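Danix wants factories to rent a pair of robot arms the way they rent a forklift. Its new kitting service, sold under the name Vemora, puts a two-armed machine next to a parts rack and has it handle wire harnesses out of cardboard boxes, for a monthly fee the company won't print on its website.

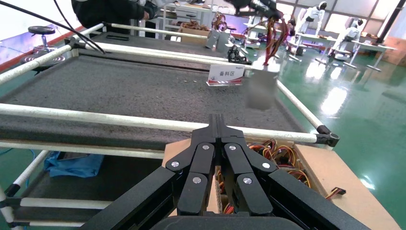 Issue 123

The pitch is that loose wiring, long a headache for automation, is now a job you can hand over. Maybe. Danix says its trial unit handled 344 harnesses in a shift and needed a person to step in 2 times. It hasn't said how long the shift was, what counted as stepping in, or who packed the boxes beforehand.

That last point matters. A harness with its loops held by cable ties, sitting in its own cardboard compartment, is a much kinder target than one at the bottom of a bin. Even so, some loops rise above the dividers or overlap their edges – and a two-fingered gripper that catches the wrong loop can bring up two bundles at once.

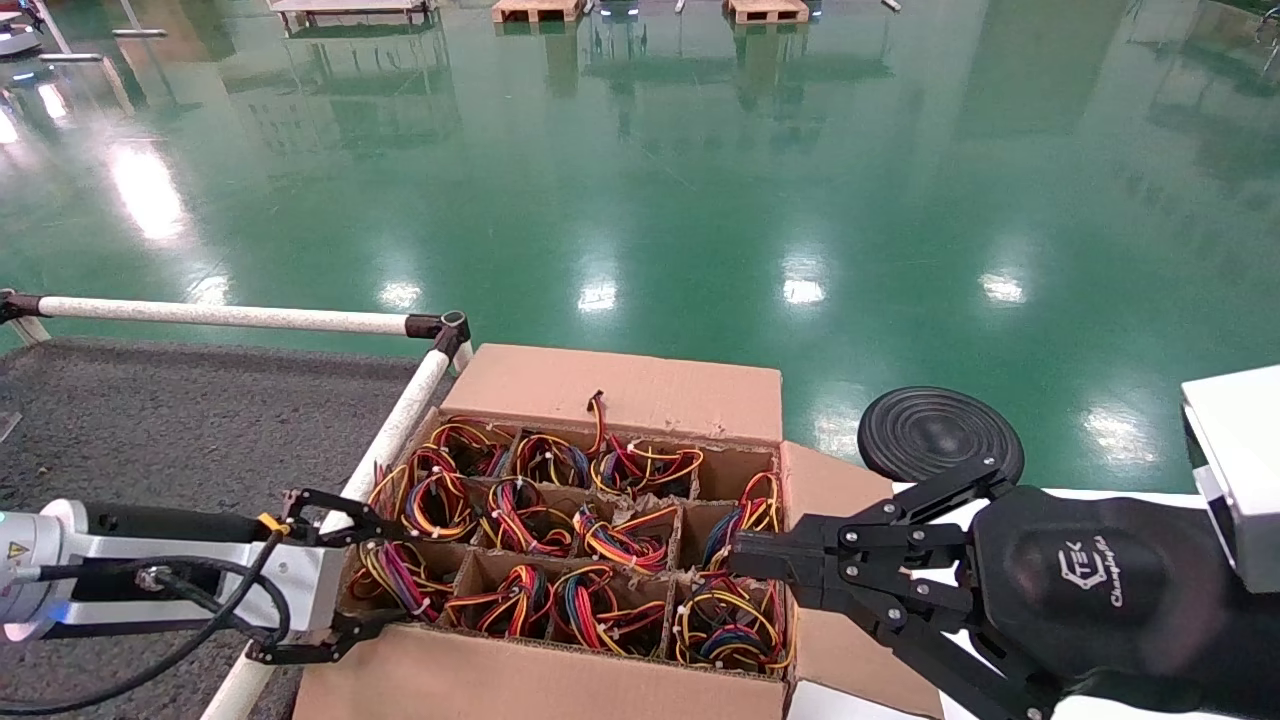 Rival supplier Haddadin quotes its own system at 39 seconds per harness, also without saying much about the conditions. Neither firm has let an outside party run the test.

Lullum, a small appliance maker that looked at both offers, told us it will stay with hand kitting for now. Its main complaint was the contract, which starts billing at installation and leaves the customer to pay for retraining whenever a harness design changes. Lullum's designs change often.

Danix says orders open in February. A price list will be sent on request, after a site visit.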